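Carthorpe Kitchen Night - the gallery

Finally getting these up. Sorry for the wait, January ate me alive. Short version: we cooked rice, far too much rice, and 22 people turned up to eat it. Mawuli did the stew, Dede did everything else. Captions are mine, typed on the bus, so blame me for the spelling.

No flash please next time (Bence, looking at you).

Green rice, first round

The green stuff everybody asked about. Dede found it at the Wumbei market stall, 6 bags, and yes it's that bright straight out of the bag. Cooker has Chinese buttons all over the front, so it's guess and hope unless Theophilus is in the room.
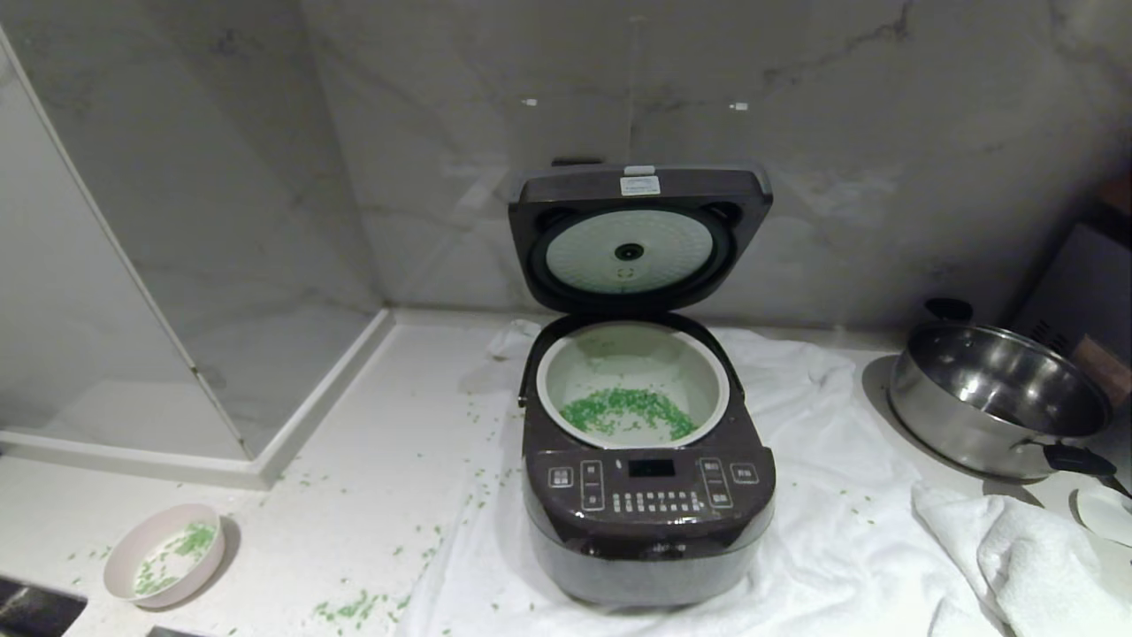 Rice in the pot, rice on the towel, rice on the counter. A bit still in the little white bowl at the corner too. Steel pot standing by on the right.

How to get some

Lots of emails about this so: the Wumbei stall, far end, past the fish. Ask for the green one. They run out early on Saturdays. Seidu is putting in a group order, minimum 20 bags, tell him by the end of the month if you want in. Cash only, he is not chasing anyone for it again.

What Dede does with it

Rinse twice. Less water than you think, the green one goes sticky fast. Leave the lid shut for ten minutes after it clicks off. Ginger if you have it. She says no salt, Mawuli says salt, I am staying out of that one.

Lost and found

Still on the shelf by the door: 2 wooden spoons, a blue scarf, one very nice lid with no pot. Also somebodys reading glasses in a Runitz case. Everything goes to the Jorer shop if it isn't picked up by next kitchen night.

Next one

Same room, same time, Theophilus is on dumplings. Bring a bowl and a fork, we ran short and people were eating off saucers. If you took pictures send them to Bence and he'll add them to the page when he gets a minnute. Full size copies, ask him too.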